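Sharing a Kitchen: How Students in One House Divide the Washing Up
Project report, Everyday Life module
Nour Hattar
Submitted 4/7/22

Introduction

When I first moved into Clurkel House I had never lived with anybody outside my own family, and I must admit that I arrived with a rather rosy idea of what it would be like (long dinners, lots of laughing, everybody pitching in). There were long dinners, and I loved them, but there was also a sink. By January the sink had become the thing we talked about most, and when our tutor asked us to choose a small piece of everyday life and look at it closely, I knew straight away what mine would be.

My question was a simple one. How do people who share a kitchen decide who does the washing up, and do they feel the arrangement is fair? The report has a limit of 3,000 words, so I have left out shopping and bins, although both came up a great deal.

Method

I gave a short paper questionnaire to 25 students living in the two halves of the building, which are called Flolar and Camer. I then sat down with four of them for a longer chat, usually over tea. I also kept a kitchen diary of my own, which I wrote up before bed, and which was a good deal more grumpy than I remembered when I came to read it back.

The questionnaire asked people to give their kitchen a fairness score out of 100. I chose a large scale as I thought it would let people be more exact, but nearly everyone picked a round number, and if I did the project again I would use a much shorter scale.
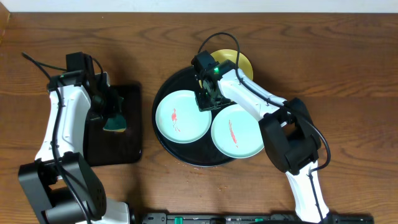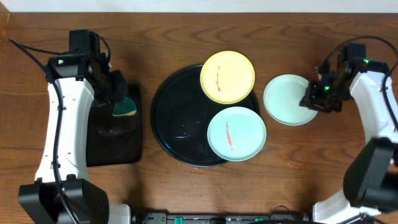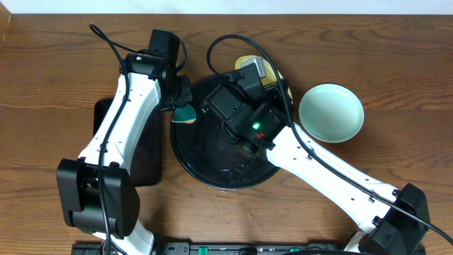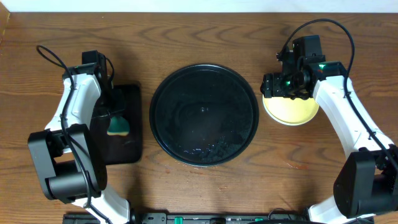
Figure 1. Dishes on a wooden table.

What I found

The two kitchens had settled into very different habits. Flolar had a written rota on the fridge, drawn up in the first week with felt tips, and people there told me they followed it quite closely until the essay deadlines came along. After that it stayed up on the fridge, but people washed what they had used and left the shared pans for somebody braver.

Camer never had a rota at all. Their custom was that whoever cooked did not wash, and this worked beautifully on the evenings when they ate together. It worked much less well at breakfast, when everyone was cooking for themselves and, by the rules, no one was left to do the dishes!

What surprised me most was that the fairness scores did not follow the amount of work people said they did. One of the students I spoke to washed up nearly every evening and gave a very high score. She told me she liked having warm hands and a bit of quiet after lectures, and that her flatmates always thanked her. Another did far less and felt hard done by, mainly over one roasting tin that had been left to soak for most of a week. Being thanked was mentioned in all four of my longer chats, and I had not put a single question about it on the questionnaire, which I regret.

Problems with the project

I live in Flolar, so my neighbours may have been kinder in their answers than they would have been to a stranger. I also suspect that my asking changed things a little, as our draining rack was noticeably emptier during the week the forms were out. Two people left the last page blank, and I did not like to chase them for it.

I would have liked to compare us with a family home, or with an older group of people sharing a house, and my aunt did offer hers, but there was not enough time before the deadline.

Thanks

Thank you to everyone in both kitchens who filled in a form, and especially to those who let me ask nosy questions while they were trying to eat. Copies of the blank questionnaire are in the appendix, and the rota from the Flolar fridge is attached behind it.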